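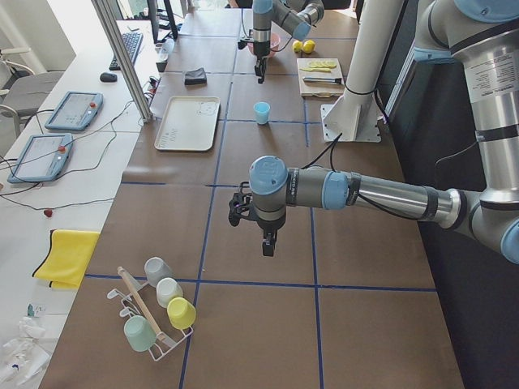

Closbridge open day, August 18, 2018

Quick notes before I forget it all. Got there late, parking was on the grass behind the Irix building, 31 cars and one guy waving everybody the wrong way. Badge, map, bottle of water, go.

Ground floor first. Storage, labels, more storage. Skipped the talk - standing room only, and I wanted to see the kitchen stuff upstairs anyway.

Upstairs was worth the climb. Long table, brown paper all over it, blue tape marking off big squares. Such a simple idea and I am stealing it for our church suppers. Cups get a square, tray gets a square, cutting gets done down at the far end. Liked the white wire mug rack a lot, cups hanging upside down on the hooks, yellow and mint green and a couple of paler ones. Plastic, so no tears if one goes over. One little blue cup standing off by itself next to the tray.

Lemons at the far end. Two whole, and a row of slices along the back of the cutting board, nice and thin. Mine never come out like that, I get wedges and a sore thumb. Pink bowl right beside. Would of liked more room around the board, but then my own counter is worse.

Asked about the paper. Comes on a roll, gets changed when it looks bad, no set schedule. Tape is the fussy part, they said - an hour if you want your corners square.

Then the Gravis room, which was mostly posters. Ten minutes was plenty. Lunch line was 60 people deep so I walked out to Giáp on the corner and had noodles instead. Good broth, slow service, cash only.

Next one is in December, sign up at the front desk. Bring a jacket, the upstairs AC is feirce.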